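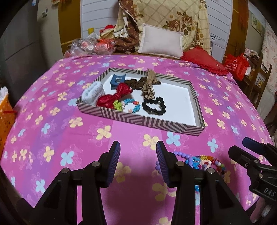

**Dept. of Political Science – Student Research, Group 2**

Do yard signs move turnout in a town council race? Short report, Lies Hendriks and Tineke Postma.

Surveyed 100 residents in August, two precincts, 50 each. Asked: seen a sign, know the candidate, plan to vote. Name recognition higher on the streets with signs. Turnout plans – no real diference. 17 people couldn't name any candidate at all.

Problems: small sample, mostly older homeowners. Tineke still has to check the precinct 2 sheets agianst the voter list.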